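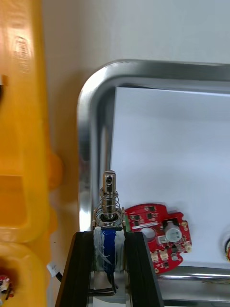 **Workshop assistant (part-time), Kulbridge**

Montes Repairs is looking for a part-time workshop assistant to join the bench team at our Kulbridge unit. The job is 24 hours a week over three days, starting in February. It is a permanent post after a trial period of 2 months.

We mend and service coin-operated and electromechanical equipment: ticket machines, lockers, drinks dispensers, door releases, bowling alley gear, and a fair amount of old arcade stock. Most of it comes to us from leisure centres, small museums and seaside operators. Some customers send one item a year and some send a van load at the end of every season.

**What you would be doing**

Mornings usually start with booking in. Each item gets a job number, a fault note and a shelf. The fault note is whatever the customer told us, which may be three pages or may be "stuck". You would ring them if it doesn't make sense.

After that it is bench work under one of the two senior repairers:

- stripping down units and cleaning the parts
- testing coils, switches and small motors with a meter
- replacing springs, bushes, plungers and microswitches
- re-terminating wiring and fitting new connectors
- putting units back together and running them on the test rig
- writing up what was done, in plain words, on the job sheet

The test rig runs each mended lock or release through 200 operations before it can be packed. You would set it going, keep an eye on it and write down the result. Anything that fails goes back to the bench with a note.

You would also look after the small parts store. There are 186 drawers and the labels on the lower rows are out of date. Sorting them out will be your job for the first few weeks, in between other things. We use a spreadsheet for stock and would like it to match what is in the drawers.

On Thursdays there is a delivery run to Bastadel and the villages on that side. If you drive you would share this with Fredy Cabrera, who runs the workshop. If you don't drive, you would stay and cover the counter and the phone.

**What we need from you**

You should be comfortable with hand tools and able to solder a tidy joint. It doesn't matter where you learned. People have come to us from college courses, from bicycle shops, from the army and from mending radios at home, and one of our senior repairers used to be a piano tuner.

You need to be able to read a simple wiring diagram. We can teach the more complicated ones. Some of the older machines have no drawings left at all, so you would be tracing wires and making a sketch as you go – neat enough for someone else to follow next year.

You should be able to lift 15 kg from the floor to a bench. Heavier items are moved with the trolley or the hoist, and we will train you on both.

Good eyesight, or glasses that do the job, and fair colour vision for wiring. If you are unsure about this, ask us before you decide not to apply.

A driving licence is useful but we will not turn anyone down for lack of one. The same goes for formal electrical qualifications. Work on mains-powered items is supervised until you have been signed off as competent.

**Pay and conditions**

- £13.40 an hour, paid monthly, going up to £14.10 at the end of the trial period
- Tuesday, Wednesday and Thursday, 8.30 to 5.00 with half an hour unpaid for lunch
- 5.6 weeks' paid holiday, pro rata, including bank holidays
- workplace pension
- £100 a year towards your own hand tools, plus boots and overalls
- paid time off for one evening or day-release course, if it fits the work

The workshop closes for a week in August and between Christmas and New Year. Both come out of your holiday allowance. October and November are the busy months and we ask people not to book long breaks then.

There may be extra hours in the autumn, paid at the normal rate. You are free to say no to them.

**The place**

We are in Unit 4 behind the old dairy on Jundamden Road. There is parking for five cars and a covered rail for bikes. The bus from the station stops at the end of the road twice an hour until early evening. The unit is on one level, with a wide front door and an accessible toilet. The bench area is heated. The store at the back is not, so bring a jumper.

There are four of us at present. The radio is on most of the day and the choice goes round in turn. We have a kitchen with a cooker, and most people eat together at half past twelve, though you are welcome to go out if you prefer.

**How to apply**

Please send a CV of no more than two pages and a short letter. In the letter, tell us about something you have taken apart and mended, what was wrong with it and how you found the fault. It can be anything. If you didn't manage to mend it, tell us how far you got.

Post it or drop it through the door at the unit, marked for Fredy Cabrera, or use the form on the jobs page of our website. We don't need references at this stage.

Applications close at noon on Fri 22 November. We will reply to everyone, usually within a week of that.

If you are shortlisted we will ask you in for a half-day at the bench, paid at the starting rate. You would strip and rebuild a locker mechanism, find a fault we have put into a simple circuit, and have a chat with the team over a cup of tea. Tools are provided, but bring your own if you like them better. Tell us beforehand if you need anything set up differently – a higher bench, a stool, better light, instructions in large print.

You can visit the workshop before applying. Wednesday afternoons after two are best. Ring the bell at the side door and give it a minute, as it is hard to hear over the compressor.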